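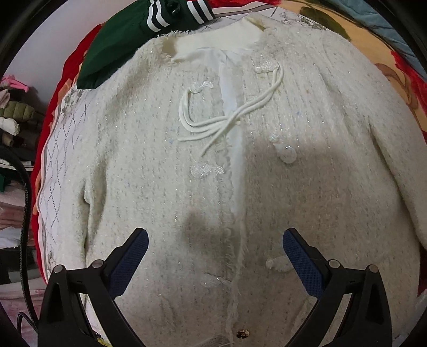

FIELD NOTES / DATA COLLECTION

Updates > Research > Household Textiles > Thread

Tultik Research Office
July 9, 2026

1/ Tultik has closed the first collection round of the Darko project. This thread sets out how the examples were gathered, what was kept, and what will change before the second round opens in December.

2/ Darko is a set of demonstrations for learning to handle clothes and bedding in ordinary homes. All demonstrations in the first round were made by people using hand-held grippers, with the camera mounted on the tool. The work took place in private bedrooms in Parmont.

3/ We recorded 805 demonstrations. After review, 733 were accepted into the training set. The others remain in storage with a note on why they were set aside, and they will be used to test our review tools.

4/ The most common reason for setting a recording aside was a lost view of the fingertips. Thick fabric rises when it is pushed, and it can hide both pads at the moment of contact. A learning system gets very little from such a stretch.

5/ The second most common reason was an unclear ending. Our written rule asks the operator to open the fingers, move away from the cloth and hold still before stopping. In early sessions many operators stopped as soon as the fingers opened.

6/ The garments were not chosen from a standard list. Households were asked to put out what they would normally have on the bed. This gave us knitwear, coats, quilted covers, school clothes and a good number of items that no list of ours would have contained.

7/ A fuzzy tweed jacket in cream white is a good case. It has frayed edges down the front, decorative fastenings on both sides, and long cords that cross over the opening. Each of these can catch on a finger or be mistaken for a place to grasp.

8/ Cords deserve a post of their own. A person will lift a cord out of the way with hardly a thought. A policy trained on plain shirts has no example of this at all. We now ask for at least one demonstration per corded garment in which the cords are moved first, and one in which they are left where they lie.

9/ Operators are told to keep both sleeves in view at the start when the garment allows it. Where a garment is too large for the camera, the collar takes priority. The collar has proved the most dependable landmark for our labeling staff.

10/ Light fabric on light fabric is hard. A cream garment on a white quilted cover leaves only a soft shadow and the texture of the pile to mark its edge. We have kept these recordings on purpose and tagged them, so that results on them can be reported apart from the rest.
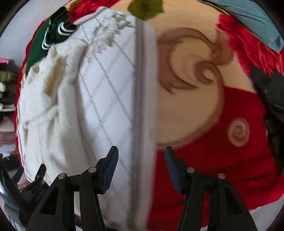 Fluffy cream garment and striped dark green garment beside a quilted cover, on a patterned blanket.

11/ Large printed blankets raise a different question. A bold scroll or leaf print has stronger lines than the real edge of the cloth. Our first segmentation model drew its boundaries around the prints. Labeling staff corrected these by hand, and the corrected masks are part of the release.

12/ Quilted covers with a lattice print have caused the same trouble on a smaller scale. The printed lines can look like folds. Staff now mark "printed line" and "fold line" as separate classes. Where the two cannot be told apart, they use a third class, "unsure", and move on.

13/ We would ask outside groups to respect the "unsure" class. It is tempting to drop it or to merge it into one of the others. In our own trials, merging it made the fold detector more confident and less accurate.

14/ On the tools. Both grippers in a pair have the same linkage and the same blue textured pads. The left and right tools are recorded as separate streams. Our partner lab at Stindberg handles the time alignment, and any pair that does not align within tolerance is returned to us before labeling.

15/ When one gripper is visible in the view of the other, we do not crop it out or paint over it. A two-handed system will see its own other hand during use, and the training examples should include that view.

16/ Pad wear was logged at every session. The grid surface of the pads picks up fibers from fleece and tweed, and grip changes as it fills. Pads are brushed clean after each garment of that kind. This was added to the procedure partway through the round -- recordings made before the change carry a flag.

17/ Session length was held to 30 demonstrations per operator per visit. Past that point, in the pilot, movements became shorter and more alike. Speed improved, but variety fell, and variety is what the round was meant to supply.

18/ Operators were also asked not to tidy the room. Piles beside the bed, toys, spare blankets and rolled bedding were all left in place. The only items removed were papers, screens and photographs that could identify a member of the household.

19/ Consent was given in writing by every adult in each home. Households may withdraw their recordings at any time before the release, and the contact address is printed on the sheet left with them. Two households have done so. Their recordings are not included in the figures in this thread.

20/ A word on what the set does not contain. There are no wet clothes, no hanging clothes and very little footwear. Nearly all of the work was done on beds. Results from this set should not be read as evidence of performance at a closet rail or a washing machine.

21/ Starting states are also uneven. Too many garments were placed face up. People lay a jacket face up when they know it is about to be recorded, whatever the instruction says. In December the operator will drop each garment from waist height and begin from wherever it lands.

22/ The second round has a target of 300 accepted demonstrations, all with two grippers and all with at least two garments in contact at the start. That is a smaller number than the first round, and each recording will be longer.

23/ Labels will be drawn up in two passes by different staff members. Where the passes disagree on the grasp point, both points will be kept in the file. We found in Parmont that two skilled people often choose different and equally good places to take hold of a coat.

24/ Several readers have asked whether the failed grasps are included. They are. A missed pinch followed by a second attempt counts as a valid demonstration, provided the whole movement is visible. These are marked "recovery" in the index.

25/ The index file, the operator instructions and the labeling guide will be posted on the Tultik project page together with the data. The guide is the version used by our staff, including the handwritten changes, which have been typed in and dated.

26/ Groups wishing to compare procedures before the December round are invited to write to the Research Office. We are especially interested in hearing from teams who have worked with fringed or beaded garments, and from anyone with a sound method for labeling thin cords that cross one another.

27/ Correction to post 14: the alignment check at Stindberg is run twice, once on arrival and once after compression. Pairs are returned if they fail either check.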